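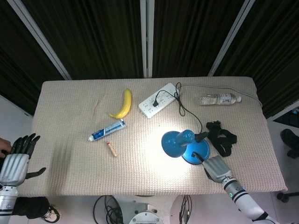 From: Mareike Schmieder
To: tritia-users
Date: January 26, 2019
Subject: Re: [tritia-users] Lamp set, how many more?

On the Tritia list, Gerlach group wrote:

> We have trained on the lamp examples you put up in November.
> It picks the bottle and the banana well enough but with the lamp
> it goes for the shade nearly every time. Are there more examples
> coming, and can you say which grasp you want counted as correct?
> Also, do you reset the table between runs or leave things where
> they fall?

Yes, more are coming. The November batch had 285 runs and only 52 of those had the lamp lying on its side. In the others it was standing up, and I think that is where your trouble comes from. The upright runs mostly take it by the neck, close under the shade, and the learner has carried that over.

For the new batch we start with the lamp on its side and switched on. The correct grasp is the base, right hand, fingers curled round it. A grasp on the shade is to be marked as failed even if the lamp ends up standing. Please use the same rule on your side or the two sets can't be merged.

The lamp stays plugged into the power strip on the table. I know Cestulora asked for the cord to be taken out of the way. I would like to keep it, as people's desks have cords on them. The bright patch on the cloth does wash out the weave, so if your depth values go odd there, leave the run in and put a note in the comments column.

On resetting: the small things (clothespin, toothpaste, banana, bottle, strap) are moved by hand after every 3 runs. Between those we leave them where they are. Starting positions are not written down anywhere except in the video, so don't look for them in the log.

The target is 1000 lamp runs. I will upload in parts and post here each time. The file layout is the same as before apart from one extra column for which hand was used.

Could someone at Flakico check whether the old loader copes with that column? Mine skips it without a warning.

Mareike

Recent threads on this list
- Left and right hand labels swapped in older runs
- Loader stops on empty comments column
- Marking failed grasps: one code or two?
- Clothespin set, first part uploaded

tritia-users mailing list | Contact the list owner | Back to top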